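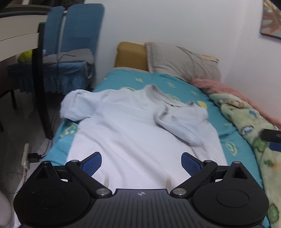 Worum es in dieser Sammlung geht

Hallo und schön, dass du reinschaust! Ich sammle seit ein paar Jahren Antworten von Leuten, die neben Job und Familie Romane schreiben, und hier liegt jetzt alles in einem Ordner: 308 Antworten auf immer dieselben 15 Fragen. (Ja, auch die nach dem peinlichsten ersten Satz!)

Was drin ist

antworten.csv: eine Zeile pro Antwort, dazu Genre und Anzahl der fertigen Manuskripte
fragen.txt: der Fragebogen, Frage 5 habe ich im Juli umformuliert, die alte Fassung steht darunter
lusbridge/: die längeren Gespräche aus meinem Blog Lusbridge, ungekürzt

Woher die Texte kommen

Das meiste kam per Mail, fast 40 Antworten stammen aus dem alten Forum Fendico, das es so nicht mehr gibt. Namen habe ich gestrichen, Buchtitel nur dringelassen, wenn ich das Okay dafür hatte.

Bekannte Macken

Krimi ist viel zu stark vertreten, Lyrik kommt kaum vor. Umlaute aus Fendico sind manchmal zerschossen, da sitze ich noch dran. Und bei Frage 12 haben etliche einfach »siehe oben« geschrieben, seufz.

Nutzung

Lesen, zitieren, auswerten: gern! Bitte nenn Lusbridge als Quelle und frag kurz nach, bevor du ganze Gespräche abdruckst.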